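Skivel Prize Week: progress report to the Buchanan Fund

Dear friends at the Fund,

It has been a full and happy stretch since we last wrote, and I hope you will forgive me if this runs a little longer than the page you asked for. Thanks to your support, Skivel Prize Week is well on its way, and most of what we promised you in the spring is either done or close to it.

Nominations

We closed the nominations in August with 643 entries, which is more than we dared hope for. A good many came from Ploltthorpe, where the library kept a stack of forms by the front desk and talked people into filling them out (bless them!). The readers have brought the list down to 21, and they'll meet 2 more times before the winners are chosen. There are 3 prizes again this year: one for teaching, one for music and one for practical invention, the newest of them and the one your grant made possible. 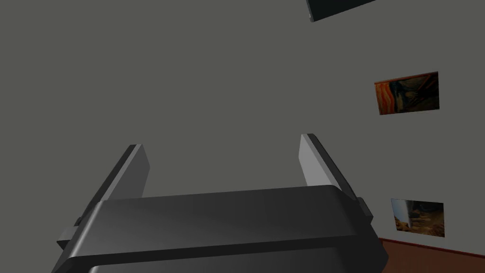 The banquet

Rendomska Hall is booked and the deposit is paid. Doors open at 6 p.m. and we sit down at 7, with the speeches between the fish and the dessert – last year they came after the coffee, and several of our older guests had to leave before the music prize was given. The choir has agreed to come back, and they'd like to walk in singing by candlelight, so we are talking with the hall about what is allowed.

Money

Spending is on track, apart from printing. The programs cost more than we planned, and we would like your permission to move what is left in the travel line to cover them. Two of the speakers live close by and won't need hotel rooms.

Still to do

The seating plan, the medal engraving and the school visits are all open. I'll send the visit schedule as soon as the last school replies.

With warm thanks from all of us,

Ewan Cruickshank
Skivel Prize Week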